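ロボット公開見学会に行ってきた Galari実験室、電子機器の組み付けと取り外し

掲載 2018年1月3日

「分解も組み立ても、もう人の手は要らなくなります」。招待メールにそう書いてあった時点で、少し身構えていた。この手の見学会には何度も出ていて、たいていは動画のほうが速い。今回もそうだろうと思いながら、駅から坂を上った。

会場はGalariの二階にある実験室。受付で名札と薄い冊子を渡される。申込者は124名、時間を区切って三つの組に分けるという。私は二番目の組で、案内はSanne De Smetさん。冊子には作業名と、Kudowという制御ソフトの名前が大きく刷ってあり、肝心の成功率はどこにもない。聞けば教えるのかもしれないが、聞かれなければ出さない数字というのは、だいたい察しがつく。

扱う題材は、パソコンや小型サーバーの中身である。灰色の樹脂のパネルに部品を差し、また抜く。ねじ締めはしない。説明によれば、使用済み機器の仕分けを将来の用途として考えているそうだ。現場の使用済み機器は埃をかぶり、爪が折れ、型番もばらばらなのだが、実験室の部品はきれいなものだった。

最初に見たのは、多指の黒いハンドをパネルの下側から近づけていく作業だった。腕の動きは遅い。近づいて、止まって、向きを少し変えて、また近づく。慎重と言えば聞こえはいいが、後ろの列では早くも冊子をめくる音がしていた。手首のカメラの映像が横のモニターに出ているので、指先の位置はよく分かる。ハードディスクと緑の基板が同じパネルに載っていて、指の行き先を間違えると隣に当たりそうな配置だった。

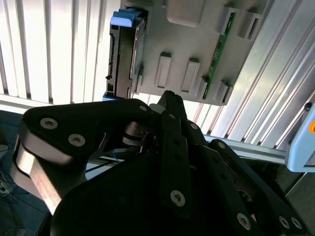
遅いのは欠点ではないでしょう、とJoris Smitsさんが言う。速さなんて後からいくらでも上げられる、いま見るべきなのは、当たったときに力を抜けるかどうかで、そこができないハンドは速くしても部品を割るだけですよ。前に見た別の展示では、速いことは速かったが、基板の角が毎回こすれていましたからね。

理屈は分かる。ただ、「後から上げられる」という言葉を私はもう何年も聞いていて、上がったものを見せてもらった回数は多くない。そう返すと、それは否定しません、と笑っていた。

質疑では、ほかの参加者から段取りの質問が続いた。パネルの位置は毎回測り直すのか。答えは「測り直しません」。固定した治具の座標を朝に一度合わせ、あとはそのまま使うらしい。では誰かが台にぶつかったら、と重ねて聞かれ、そのときは止めて合わせ直します、とのこと。正直な答えだが、冒頭の「人の手は要らなくなります」とはずいぶん距離がある。朝に座標を合わせるのも、止めるのも、合わせ直すのも人である。

学習用の記録についても話があった。人が遠隔で腕を操作し、その動作をためて使う。この題材では344回分を集めたという。多いのか少ないのか、比べるものが示されないので判断できない。失敗した回も含むのかと聞いたら、担当のMilan Kuipersさんは少し考えて「含みますが、分けて数えてはいません」と答えた。そこを分けて数えた表を、私は次の冊子で読みたい。

後半はハンドの種類が変わる。淡い青の樹脂部品を組み合わせたもので、先端には溝の入った細長い部品が付いている。黒いハンドに比べると見た目は軽そうだが、重さの数字はこれも冊子になかった。相手は、縦に筋の入った金属の板に留めた治具で、コの字の受けや小さな差し込み口が並ぶ。見学者の目はどうしても腕に行くけれど、私はこの治具のほうがよくできていると思った。部品の立つ場所を治具があらかじめ決めてくれるなら、ロボットの仕事はかなり減る。

実際、治具の設計にいちばん時間を使いました、とDe Smetさんも認めていた。受けの形は何度も作り直したそうだ。それなら冊子の表紙はハンドの写真でなく治具の写真にすべきだろう。何をロボットが解き、何を治具が解いているのか。そこを混ぜて見せられると、買う側は後で困る。

狭いところへ先端を寄せる場面では、開口のすぐ脇まで来たあたりがいちばん見応えがあった。金属のレールの縁が明るく光っていて、映像だけを頼りに操作する人はまぶしくないのだろうかと余計な心配もした。照明について尋ねたところ、窓の明るさが変わると調子も変わるので、ブラインドの開け具合は決めてあるとのこと。冊子に書いておいてほしい条件が、また一つ増えた。

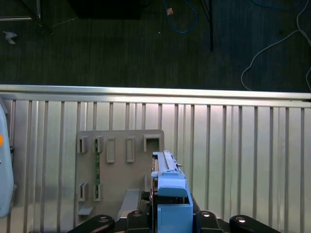
見学を希望する人へ

次の公開は3月の予定。申し込みはGalariの受付へメールで。説明は英語が中心で、日本語の冊子は部数が少ないから、早めに取っておくといい。実験室の中は立ち見になる。モニターは腕の右側に一台だけなので、列の右寄りに立つと見やすい。

質問の時間は短い。持っていくなら、成功率、一回の所要時間、人が手を出した回数の三つを勧める。私は最初の一つを聞いたところで時間切れになり、答えは「条件によります」だった。残りの二つはメールで送ってあり、返事が来たらこのページに書き足す。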